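CPU socket

Juvari Reference: Computer Hardware
By the Juvari hardware desk
Last updated: January

A CPU socket is the part of a motherboard that holds the processor and connects it to the rest of the computer. It allows a processor to be put in or taken out without soldering. Sockets are used in most desktop computers, workstations and servers. Laptops and small devices more often have a processor soldered straight to the board.

The socket has two jobs. It carries power and signals between the processor and the board, and it holds the processor in the right position under even pressure. It also works together with the cooler, which presses on the top of the processor and is usually fastened to the board or the case around the socket.

Types

Sockets are grouped by where the pins are and how the processor is held.

In a pin grid array (PGA) socket, the pins are on the underside of the processor and drop into holes in the socket. A small lever at the side slides part of the socket to grip them. Because no force is needed to seat the chip, this kind is also called a zero insertion force socket.

In a land grid array (LGA) socket, the pins are in the socket and the processor has flat gold-plated pads. The pins are thin springs, bent at an angle, and each one touches a single pad. A metal load plate closes over the edges of the processor and pushes it down onto the springs.

In a ball grid array (BGA) package, there is usually no socket. Solder balls under the chip are melted onto the board, and replacing the chip calls for special equipment.

The name of an LGA socket often includes a number that gives its contact count. Processors made for one socket generally do not work in another, even if the package is the same size. Two boards with the same socket can also differ in which processors they support, depending on the chipset and firmware.

Parts of an LGA socket

The contact bed is a molded plastic body holding the pins. Many have an open area in the middle, where small components on the board or on the underside of the processor have room to sit.

The retention frame surrounds the contact bed and is fixed through the board, often to a stiff backplate on the other side. The load plate is hinged to the frame. One or two levers lock it down. New boards come with a plastic cover over the socket, which protects the pins in shipping and should be kept in case the board is ever sent back. 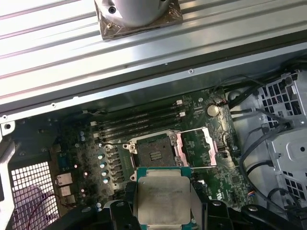 Memory slots are normally placed close to the socket, as the signal paths between processor and memory need to be short. The voltage regulator is also nearby. It turns the supply from the power connector into the low voltage the processor uses, and is built from coils, switching transistors and capacitors. On a standard tower board it usually fills the space between the socket and the rear ports.

Installing and removing a processor

The computer is shut down and unplugged before the work begins. The cooler comes off first. Old thermal paste can make it stick, and a slight twist before lifting helps to free it. On an LGA socket the lever is then pressed down, moved outward and raised, and the load plate is swung open. The processor is lifted straight up by its edges.

A new processor is lined up by the notches in its sides and the small triangle at one corner, then lowered without sliding. Closing the lever takes noticeable force on many designs. Fresh thermal paste is applied before the cooler goes back on.

Damage and care

Bent pins are the most common fault in LGA sockets. They may cause a failure to start, missing memory or errors that come and go. A bent pin can sometimes be straightened under a magnifier with a fine needle, but a broken one usually means replacing the socket or the whole board. Skin oil, dust and thermal paste on the contacts can cause similar trouble. An open socket is best covered if it will be left without a processor.

In a count kept by the Erumgate repair workshop, 591 of 2,939 desktop boards taken in over 365 days had socket damage. The workshop listed dropped processors and catching the pins with a cloth as the leading causes.

See also: Motherboard; Heat sink; Memory slot; Thermal paste

Contact the Juvari editors | Copyright Juvari Reference, Tukidholm | Back to top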